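Tischplatte ölen oder lackieren?

Skondska
Hallo zusammen, ich möchte für die Küche einen Esstisch aus Buche kaufen, die Platte ist noch roh. Der Verkäufer empfiehlt Hartöl, mein Mann will Lack. Wir haben 2 Kinder, also viel Saft und Filzstifte. Was ist Ihre Erfahrung?

Berisha
Öl, ganz klar. Einen Kratzer schleift man lokal aus und ölt nach. Bei Lack muss man die ganze Fläche machen.

Silemport
Da bin ich anderer Meinung. Geölte Buche bekommt von Rotwein und Tomatensoße Flecken, wenn man nicht sofort wischt. Mit Kindern würde ich Lack nehmen, seidenmatt.

Berisha
Dann war zu wenig Öl darauf. Zwei dünne Schichten, dazwischen trocknen lassen, 500 ml reichen lange.

Skondska
Und weiß, wäre das auch eine Möglichkeit? Die Wand ist bei uns ebenfalls sehr hell.

Vavetti
Wir haben uns für Weiß entschieden, matt, vor heller Wand:
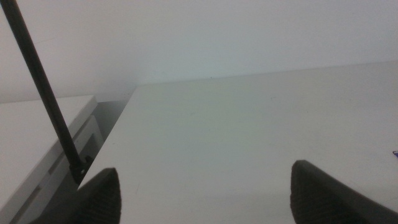
Elif Naz Ekinci
Bei Filzstift wäre ich mit Weiß vorsichtig. Auf mattem Lack bleibt oft ein Schatten, auch nach dem Putzen. Ich würde zuerst ein Probebrett streichen und die Kinder darauf malen lassen.

Skondska
Danke, das mit dem Probebrett mache ich im April.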